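Ticket 135: orchid leaves going limp and pleated, roots look fine from above
Status: solved, leaving open until September for follow-up
Category: Houseplants / Orchids / Watering and roots

Opened 2019-08-29

Hello all! I grow mostly moth orchids, plus a few odds and ends that have crept in over the years, and I've got a puzzle. Four of my plants have gone floppy within a fortnight of each other. The lower leaves are soft and leathery with fine pleats running along their length, and the newest leaf on two of them has stopped growing at half size. No spots, no sticky patches, no yellowing to speak of. The flowers on the biggest one are still hanging on, bless it.

What they have in common:
- all potted in the same bag of Prireck orchid bark, bought in spring
- all in clear plastic pots inside a decorative outer pot
- all watered once a week from the Vashisht self-watering tray
- all fed with Mutora orchid feed at every other watering

What I've tried so far: extra misting in the mornings (no change), moving them back from the window in case it was too much sun (no change), and skipping one feed (no change, though one leaf perked up for a day and got me very excited).

The rest of the collection, in older bark and watered by hand at the sink, looks wonderful. I'd love to know what I'm missing!

Reply from the help desk

Thanks for such a clear write-up, it makes our job a lot easier. Pleated, soft leaves mean the plant isn't getting water up to the top. There are two usual ways that happens: the roots are too dry, or they've rotted and can't drink. The leaves look the same in both cases, so you do need to look at the roots.

Please slide one plant out of its pot and squeeze a few roots from the middle of the clump. Firm and green or silvery is good. Brown, hollow and slimy is rot. While you're in there, push a finger into the bark at the centre and tell us how it feels compared with the outside.

Also, how deep is the water in the tray, and does the pot sit in it or over it?

Update 1

Well, this was fascinating! I unpotted the worst one first. The roots round the outside, the ones I can see through the plastic, are plump and green and beautiful. The ones in the middle are mush. I pulled at one and the outer layer slid off like a wet sock and left a bit of string behind.

The bark in the centre was soaking. The top inch was bone dry, so every time I poked it I thought they were thirsty and gave them a bit more. Oh dear.

The pots sit in the tray, and the water comes up past the bottom slots. I'd taken out the raised grid that comes with it to make the pots fit inside the outer ones. I think I can see where this is going.

Reply from the help desk

You've found it. With the grid out, the bottom of the bark never dries, and orchid roots need air as much as they need water. The feed makes it a bit worse as well, as salts build up when nothing drains away.

Steps to follow:
1. Unpot all four. Rinse the roots in lukewarm water and pick out every scrap of old bark.
2. Cut off anything brown or hollow with clean scissors. Wipe the blades between plants.
3. Leave the plants out overnight with their roots bare.
4. Repot in fresh coarse bark, in the smallest pot the roots will fit into.
5. Water lightly after 2 days, then only when the bark in the middle feels nearly dry. A wooden skewer pushed in and left for ten minutes will tell you.
6. No feed until you see a new root tip.

Keep them bright but out of direct sun. The old leaves may never go smooth again. Judge by the new ones.

Update 2

All done, and I enjoyed it far more than I expected! Three of them kept a good handful of healthy roots. The fourth had only a couple left, so it's in a tiny pot with a bit of damp moss on top and my very best wishes. The repotting went on at the table in the back room, and then I gave everything a good wipe down.
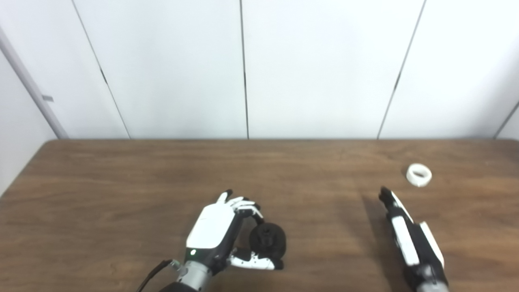

The back room table and the panelled wall behind it.

One extra question — is it all right to use the self-watering tray again if I put the grid back? It was handy when we went away to Prerkville and I'd hate to waste it.

Reply from the help desk

Yes, for holidays. Grid in, water below the level of the pot, and let the tray run dry before you top it up. For the rest of the year your sink method is clearly working, so stick with that.

Update 3

Skewers in, tray rinsed and put away with its grid. The big one has dropped a flower but there's a bright green tip poking out just under the bottom leaf, and I've been to look at it far too many times today. Thank you so much! I'll report back on the little one in September.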